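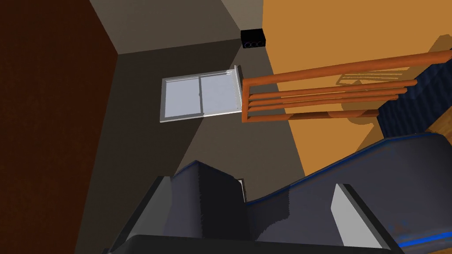

Trekik is sold as a room package for gripper simulation. It ships with furnished interiors, a two-finger gripper model and a wrist-mounted viewpoint, and it runs on the customer's own workstation. Karkbridge released version 4 in October. Ülle Jõgi maintains the rendering and contact code. Sinan Yaman licensed the package for Iltell, a small integrator that tests tidying routines before they go onto hardware.

Yaman's first remark concerned the viewpoint. "The view pitches with the wrist, and the horizon goes with it. Our detector had been trained on level images. On the first run it found almost nothing." Iltell retrained with tilted views and kept the fingers in the image. Masking them out had been tried and dropped. "You lose the part of the view where contact happens," he said.

Jõgi said the open position is the default at load. The fingers are rigid bodies with a single shared width command, and the customer can set separate limits. Rack bars are stored as individual collision shapes. Upholstered pieces are treated differently: the surface is rigid unless the soft-contact option is switched on, and the option slows the solver. "For approach and retreat you don't need it," she said. "For pressing into a cushion you do, and then you should expect to tune it."

Shadows came up twice. Yaman had reported the stepped outlines on padded furniture as a fault. Jõgi classes them as a setting. "It's the shadow map resolution. The shipped value is low so that a mid-range card can keep up. Raise it and the edge gets smoother, and you pay in frame rate." Yaman accepts the explanation but would like the setting documented on the first page of the manual. It is currently on page 19.

He was less satisfied with the windows. The panes in the rooms Iltell uses are blank, and daylight is supplied by a separate lamp that does not follow them. Jõgi confirmed this and said an outdoor backdrop is planned, without giving a release.

The license covers 13 rooms. Additional rooms come from Kuusk, a separate supplier, and are converted with a script included in the package. Iltell converted two. One loaded correctly. The other arrived with its rack scaled wrong, and Yaman corrected the unit field by hand.

Asked whether results carry over to hardware, Yaman kept to approach paths. "Collisions with fixed furniture, yes, we trust those. Grasp force, no. We measure that on the bench."

Jõgi did not dispute it. The friction values are generic, she said, and customers are expected to replace them with their own. A template file with 21 material entries is in the configuration folder.

Support is by email, and floating licenses are available on request.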